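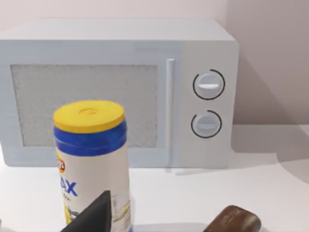

Sekby Countertop Set: rules for recording and labelling
Maintained by the Clamo simulation group
Last revised 16/10/2026

Scope

The set holds 373 simulated episodes of arm work at a kitchen counter. These rules apply to anyone adding episodes or changing labels. They replace the June draft.

Recording

Keep the whole episode, including failed grasps. Do not trim the approach.
Do not re-render with different lighting once an episode has an ID. Shadows from the arms and appliances stay as rendered.
Record the random seed and the asset list in the episode file.
An episode with interpenetrating meshes for more than 18 consecutive steps is rejected.

Object names

Use the plainest name that fits: bowl, kettle, can, canister, microwave. Colour goes in its own field, spelled "grey", not "gray". Lettering on packaging is transcribed only as far as it can be read in that view. If a label wraps out of sight, enter the visible letters and set partial_text to true.
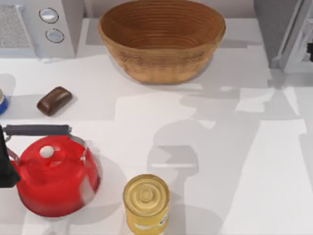
Contact and occlusion

Mark contact from the simulator's force log. A gripper overlapping a kettle in one view is not enough for a contact label. Where the log is missing, enter "unknown". Objects that run past the image border are still labelled, with truncated set to true. Cast shadows never get a box or a mask.

Review

Each episode goes to 3 reviewers, who work separately. Disagreements are settled using the Hoàng checklist in the docs folder. At the last revision 93 episodes were still waiting for a second look, and these are listed in pending.csv.

Use

Results from this set should not be offered as evidence of safe behaviour around people. There are no people in it. The Lirnum loader reads both the June format and the current one, but writes only the current one.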